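Clearing the table at Cirnby: an open day that oversold itself

The flyer for the Cirnby open day promised "a new way to think about the shared meal". I have been to enough of these to know it usually means a tub for the scraps and a tray for the dishes, and after a 71-kilometre drive in January with the air con on the blink I was not in a generous mood.

Tea was at 11, in paper cups. Then Adi Hidayat, who runs the meals program, took our group through to the clearing-up table, which he called the heart of the system. The system is named Skyrme. It has a logo.

As far as I could follow it, everything left from a meal gets sorted at one table. Rubbish goes in a clear tub, food scraps on a black tray, dishes wait on a red tray and then go across to a grey rack. Adi says it cuts the after-lunch mess by 60 per cent. I asked what the mess had been measured in and was told the report was still being written.

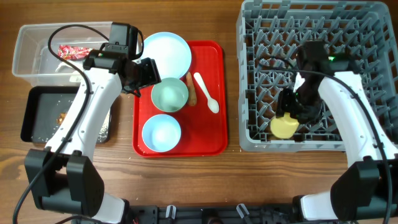
I'll give them the colours. A red tray is hard to miss on a brown tabletop, and pale bowls show up well against it. My trouble is with the black one. Crumbs and specks stand out on it beautifully, but it's shallow, and I'd want to see it carried across a busy dining room by a tired fifteen-year-old before I believed in it.

The tableware is all light colours, supplied through an outfit called Ullex. Adi reckons people scrape better when they can see what they've left behind. Perhaps. At my place they leave it for somebody else whatever colour it is. 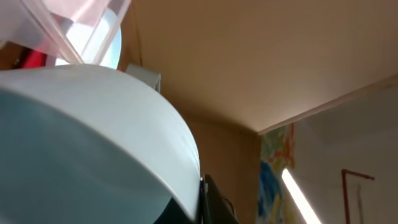 A pale bowl close up, with the clear tub behind.

We got on to rice, which took up a good 15 minutes. Rice is the enemy of every communal kitchen I've ever worked in. It sticks to bowls, it blocks the sink, it turns up under the fridge in winter. The Skyrme answer is that it goes on the black tray with the other scraps before a dish gets anywhere near water. Sensible, and also what my grandmother did with an old baking tin, minus the logo. 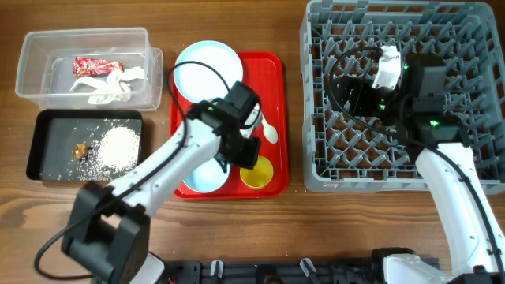

A woman from the Rarken community hall asked about cups and spoons, which get no separate spot on the red tray and just fit in wherever there's room. Adi said that was deliberate. She wrote something down and underlined it.

Nor did I get a straight answer on who empties the scraps tray, or how often. "It depends on the household" was the line.

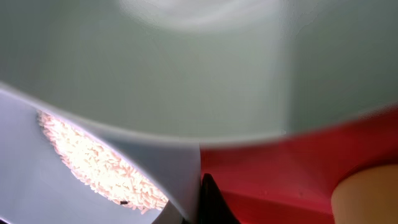
Rice, grain by grain, and a good deal of red.

Would I go again? For the garden, yes, and the lamingtons were first-rate. Parking is on the grass, so wear proper shoes. As for the method, you could set it up at home with a few trays and a tub from the back of the cupboard. The starter kit was on sale by the exit and I left without one.

Comments (3)

magpie_lane: We've used a scraps tray at our hall for years. Works fine if you line it with newspaper.

Trish B: Bit harsh on Adi, he was lovely with our group. Agree about the cups though.

dunnyboy: What sort of lamingtons, jam or no jam?

Recent visits
Rarken hall kitchen reopening: new benches, same old urn
A wet afternoon at the preserving shed
Three compost demonstrations and a sausage sizzle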